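Section 3. Setting Out the Work Board and the Shape Blocks

3.1 Before you begin

Read this section in full before the first session. It applies to the Flikden shape set when it is used on a flat wooden board placed over a pegboard table. If your site uses the Mevia tray in place of a board, follow Section 4 for the surface and return to step 6 below for the blocks.

You will need the board, the blocks, a dry lint-free cloth, a soft brush and the contents sheet supplied with the set. Allow enough clear space on the table for the board to lie flat, with a margin of pegboard left open on every side.

3.2 Placing the board

1. Remove all pegs, hooks and clips from the part of the table that the board will cover. A single peg left in place will cause the board to rock.

2. Brush the table surface. Dust tends to gather around the holes and will mark the underside of the board.

3. Lower the board onto the table with two hands. Do not slide it into position, as the edges of the holes may scratch the finish.

4. Turn the board so that the seams between the planks run from left to right as seen by the person seated in front. All positions in this manual are given from that seat.

5. Press down firmly on each corner in turn. If any corner moves, lift the board and check the table again.

Note: Planks vary in color and grain from one board to the next. Darker streaks are part of the wood and do not call for cleaning or sanding. Light seams between planks are also normal. A seam that can be felt with a fingernail should be reported to the site supervisor.

Caution: Keep the board away from radiators and direct sun. Wood that has been stored in a cold room should stand indoors overnight before use. This applies in particular to boards delivered from the Bemport depot in December.

3.3 Setting out the blocks

6. Check the blocks against the contents sheet. Blocks from other sets may look alike but differ slightly in size, and mixed sets should not be used.

7. Wipe each block with the dry cloth. On blocks with a ribbed or textured surface, wipe along the ribs and use the brush for any dirt that remains.

8. Place the blocks on the board by hand, one at a time. Do not tip them out of the box – the corners of the prisms can dent soft wood.

9. Stand cylinders upright on a flat end. Lay each triangular prism with a triangular face upward. Hearts and other outline shapes are laid flat, with the outline facing up.

10. Gather the blocks in a loose group. They need not form straight lines, and one or two may overlap from the seated view, provided that no block is stacked on another.

11. Leave open wood on at least one side of the group. This space is needed for the sorting and spacing activities in Section 5.

Note: A block may be set apart from the others as a starting piece. The cube is suitable, as it will not roll and can be picked up from any side.

3.4 Clearing away

12. Return the blocks to the box and check them once more against the contents sheet.

13. Wipe the board along the grain. If a damp cloth is needed, wring it out well and dry the wood at once.

14. Store the board flat in the Gosselin rack, on a shelf no more than 61 cm above the floor. Do not lean it against a wall, even for a short time – boards stored upright may bow.

Caution: Do not use bleach, solvent or furniture polish on the board or on the blocks.

Replacement blocks are ordered by shape and color, using the form at the back of this manual. A finished layout should be left undisturbed until the session begins.

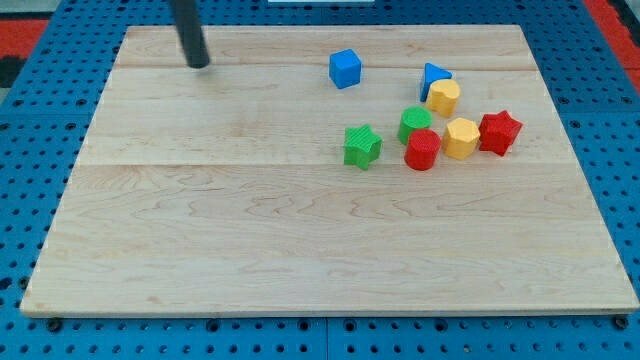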